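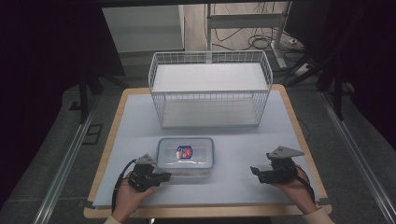
*The Visero wire basket with its shelf panel in, and the lidded container I use with it.*

I bought the Visero wire basket in June, after I became tired of the bottom shelf of my pantry. It was one of those shelves where you put a thing at the back and you meet it again two years later. I have now used the basket every day through a winter in Grarkdale, so I think I can say something fair about it.

## What it is

It is a rectangular basket, open on top, made of thin white wire in a grid. The bottom is a white panel, and a second flat white panel sits across it, quite high up, like a small shelf. You can use the basket with this shelf or without it. Mine cost 50 dollars at the Yazıcı housewares shop in Clidirthorpe. That is not cheap for a basket. A plain one without the panels was much less, and I stood in the aisle for a long time before I decided.

## The shelf panel

For me the panel is the reason to buy this model. With a normal wire basket, everything small falls to one corner, and packets with a thin edge try to go out through the mesh. On a flat panel they stay where you put them. I keep tea, spices and soup packets up there, and the heavier things go below: rice, lentils, a bag of onions.

The weak point is the height. The shelf is near the top, so there is not much wall left above it. If I pull the basket out too quickly, the front row of spice jars goes for a walk. I have lost one jar of cumin in this way. I would like it very much if Visero would make a second position for the panel, lower by the width of a hand.

Also, to reach the things below you must either take the panel off or go in through the remaining space with your fingers. I have large hands and I don't enjoy it. My solution is to put below only what I need once or twice in a week.

## With closed containers

The mesh is nice for air, but it does nothing against dust or pantry moths, and in our building we had moths last year. So anything that is opened goes in a clear plastic container with a lid, and the container goes in the basket. A see-through container and a see-through basket work well together. I can stand at the door and know what is left without touching anything. When I have only one small packet to keep, I still give it the whole container, and my wife finds this funny.

Please measure before you buy containers for it. The first ones I bought were too wide by a very small amount, and they sat on the rim of the basket at an angle. I measured the second set with a tape and had no trouble.

## Cleaning

The panels are easy. A damp cloth, a bit of dish soap, finished. The wire takes more patience, especially where two wires cross, because flour and onion skin like these places. I use an old toothbrush. White is an honest colour and it shows everything, so if you don't want to look at crumbs you should maybe choose a darker basket.

So far I see no rust on mine. I always dry it with a towel and I don't leave it in the sink, so I can't tell you what happens if you are less careful.

## On the shelf and on the table

The thin wires can leave small marks on soft wood. I put a piece of felt under mine in the pantry. On the table I lift it and don't drag it.

Carrying it is fine when it is half full. When it is full I hold it from underneath with both hands, as the wire is thin and presses into the fingers after a few steps.

## Would I buy it again?

Yes, for the pantry. For the bathroom I don't think so, as I would worry about the damp. My neighbour uses the same one for wool and knitting needles, and she took the shelf out on the first day and never put it back.

If you find it on sale, take it. At the full price, go to the shop first and try your own hand in the space under the panel.

*Umut Gezer*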